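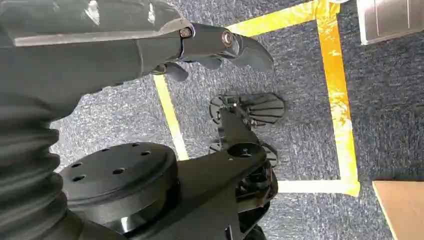 Doaa Erraji는 카드 테두리를 지금보다 더 줄이면 재단할 때 한쪽으로 쏠린 게 바로 티가 난다면서, 이번 판은 폭을 건드리지 말고 종이부터 정하자고 했다. 동의함. 테두리 얘기는 다음으로 넘기고 오늘은 종이와 코팅만 적는다.

10월, 오후 작업

Clotport 사진 카드 건. 그림은 그대로 가을나무 컷을 쓴다. 잎이 없는 나무에 갈색과 호박색이 깔린 것. 다른 후보도 있었지만 어두운 가지와 밝은 바닥이 한 장 안에 다 있어서 인쇄 상태를 비교하기에는 제일 편하다. 가지 끝이 뭉개지는지, 바닥 쪽이 허옇게 날아가는지만 보면 된다.

종이는 두 종류. 하나는 Idilano에서 받은 무광지이고 하나는 전에 쓰다 남은 반광지. 이름표가 떨어져서 반광지 쪽은 정확한 품번을 모른다. 포장지에 연필로 '반광, 두꺼운 쪽'이라고만 적혀 있다. 재주문하려면 품번이 있어야 하니 Ongart 주문 내역을 뒤져 볼 것.

무광지 결과
갈색이 한 톤 가라앉는다. 화면에서 보던 따뜻한 느낌이 줄고 흙색에 가까워진다. 가지의 잔선은 잘 산다. 손자국은 거의 안 남는다. 모서리는 약한 편이라 상자에 세워 넣었다 뺐다 하면 끝이 금방 하얗게 일어난다. 뒷면에 연필이 잘 먹는 것은 좋다.

반광지 결과
호박색이 제대로 나온다. 다만 형광등 바로 밑에서는 각도에 따라 그림 일부가 하얗게 떠서 기울여 봐야 한다. 벽에 붙일 거라면 문제가 될 것 같고, 손에 들고 볼 카드라면 크게 신경 쓰이지 않을 수도 있다. 지문은 확실히 남는다. 마른 천으로 닦으면 지워지는데 세게 문지르면 어두운 부분에 실금 같은 자국이 생겼다.
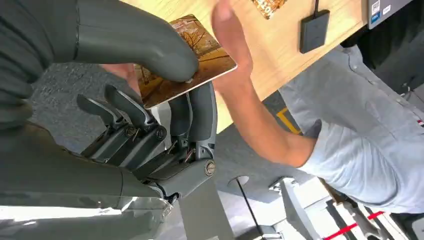

닦는 천은 안경닦이 종류로 바꾸는 게 낫겠다. 작업대에 있던 면 걸레는 보풀이 남아서 카드에 쓰기에는 맞지 않는다. 걸레는 재단기 청소용으로 돌렸고 통에 '재단기'라고 써 붙여 두었다.

건네받을 때 잡는 위치도 적어 둔다. 그림 한가운데를 누르지 말고 가장자리 쪽을 잡을 것. 두꺼운 쪽은 한 손으로 들어도 거의 휘지 않지만, 무광지는 긴 변의 한쪽 끝만 잡으면 반대쪽이 처진다. 처진 채로 돌려 보다가 꺾인 카드가 한 장 나왔다. 꺾인 카드는 버리지 말고 재단 연습용 봉투에 넣는다.

재단은 열한 장 넘게 하고 나서 멈췄다. 뒤로 갈수록 왼쪽 테두리가 조금씩 두꺼워졌는데, 칼날 때문은 아니고 종이를 밀어 붙이는 받침이 헐거워져 있었다. 나사를 조이고 나서 다시 자른 것은 괜찮다. 조이기 전에 자른 카드는 뒷면에 연필로 X 표시를 했으니 섞지 말 것. X가 있는 것 중에도 색 상태는 멀쩡한 것이 있으니 색 비교할 때는 써도 된다.

코팅은 얇은 무광 필름을 반광지에 씌워 봤다. 번쩍임은 줄었는데 색도 같이 죽어서 그냥 무광지를 쓴 것과 별 차이가 없다. 공정만 하나 느는 셈이다. Doaa에게 보여 줬더니 필름을 씌울 거면 모서리를 둥글게 따야 벌어지지 않는다고 한다. 모서리 따는 펀치는 Vekurholm 쪽에 빌려줬고 아직 안 왔다. 펀치가 돌아올 때까지 필름은 보류.

보관
카드 사이에 간지를 넣지 않고 쌓아 뒀더니 반광지끼리 살짝 달라붙었다. 떼어낼 때 소리가 나는 정도이고 표면이 벗겨지지는 않았다. 인쇄한 날은 펼쳐 두고, 다음 날 간지를 끼워서 상자에 넣는다. 간지는 얇은 트레이싱지 남은 것으로 충분하다. 상자에는 다섯 장씩 묶어서 넣고, 묶음 맨 위에 종이 종류를 적은 쪽지를 올린다. 고무줄은 쓰지 않는다. 긴 변에 눌린 자국이 생긴다. 종이띠로 두를 것.

바닥에 떨어뜨린 카드는 카펫 먼지가 붙으니 바로 쌓지 말고 먼지부터 털어서 따로 둔다. 반광지에 붙은 섬유는 불어서는 잘 안 떨어지고 부드러운 붓으로 쓸어야 한다.

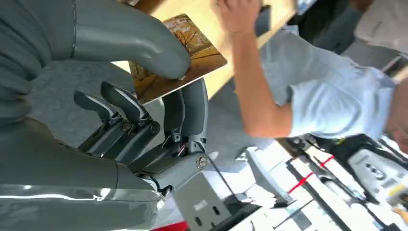 남은 일

반광지 품번 확인. Ongart 내역에 없으면 샘플 조각을 잘라 보내서 물어본다.
재단기 받침 나사는 쓰기 전에 매번 손으로 흔들어 본다. 또 풀리면 와셔를 바꾼다.
Vekurholm에 펀치 언제 돌려주는지 문의.
안경닦이 천 두 장 주문. 한 장은 작업대, 한 장은 상자 안에 둔다.
무광지용으로 갈색을 약간 올린 파일을 따로 저장. 원본 파일에 덮어쓰지 말 것. 파일 이름 끝에 '무광'이라고 붙인다.
테두리 폭은 종이가 정해지면 Doaa와 다시 얘기.

지금으로는 반광지 쪽으로 기울어 있다. 창가에서 한 번 더 보고 정한다. 오늘은 오후 늦게까지 흐려서 자연광 비교를 못 했다.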